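Sukell Residence Reopens Its Common Lounge

9 May 2021

The common lounge on the ground floor of the Sukell Residence has reopened to residents and their guests following the replacement of its seating and soft furnishings. The work was carried out under the residence's interior maintenance program, which now moves on to the reading room and the two upstairs sitting areas.

The lounge dates from 1956, when the east wing was added to the original building. It has served over the years as a dining annex, a music room and, for most of its life, the place where residents receive visitors. The previous sofas and armchairs had been reupholstered twice and were no longer considered suitable for a third treatment. Several of the frames had loosened at the joints, and replacement foam in the original sizes could no longer be obtained from the residence's regular supplier.

New seating was supplied by Kariuki Interiors, which was selected after a review of three proposals. Residents were invited to try sample seats in November and to return a short comment card. The comments asked most often for a firmer seat, a higher arm and removable covers. All three requests were included in the final order. The sofas are upholstered in cream, with loose cushions in teal and other muted colors to be shared among them.

The cushions come from the Prulleo range and were ordered separately from the sofas. A soft, textured fabric was preferred to the smooth cotton used in the past, which residents had described as cold and inclined to slide off the seat. Spare covers have been purchased for each color and are stored in the linen room beside the laundry.

The total cost of the cushions, spare covers and delivery was $1590, paid from the furnishings reserve. A further $2000 has been set aside for the reading room, where the chairs will be assessed before any order is placed. The sofas were funded through the capital budget approved last year and are not part of either figure.

Housekeeping routines for the lounge have been revised. Cushions are to be lifted, shaken out and returned to their places each morning before the room opens, and the seats beneath them brushed. Covers will be laundered on a fixed rotation. Residents who notice a spill or a damaged seam are asked to report it at the front desk and to leave the cover in place until it can be collected.
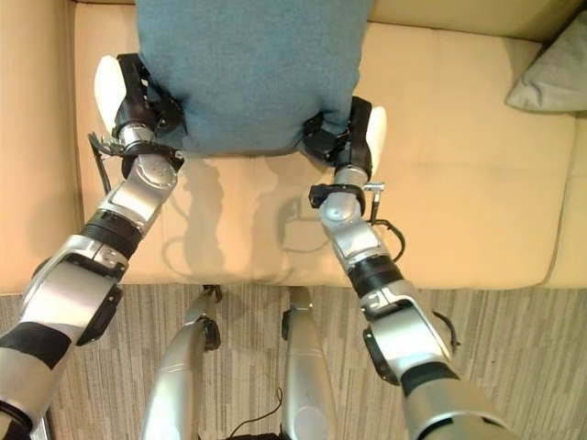 Cushions should remain in the lounge and should not be taken to private rooms or to the garden benches. Outdoor cushions are available from the cabinet by the terrace door and may be borrowed without signing for them. Residents who need additional back support in the lounge may bring a cushion of their own, provided it is labeled with a name and room number.

The previous furniture has been removed from the building. Four armchairs in fair condition were passed to the Vustus reuse center, and the remaining pieces were sent for recycling. The low tables, the bookcase and the standing lamps have been kept and returned to their former positions, with the exception of one lamp that is awaiting a new switch.

The lounge is open daily from 9 a.m. to 8 p.m. The room may be reserved for family gatherings on the same terms as before, and requests should be made at the front desk at least one week ahead. Reservations made before the closure remain valid and do not need to be renewed.

Comments on the new seating may be left in the box outside the lounge until the end of the month. They will be considered when fabrics are chosen for the upstairs sitting areas.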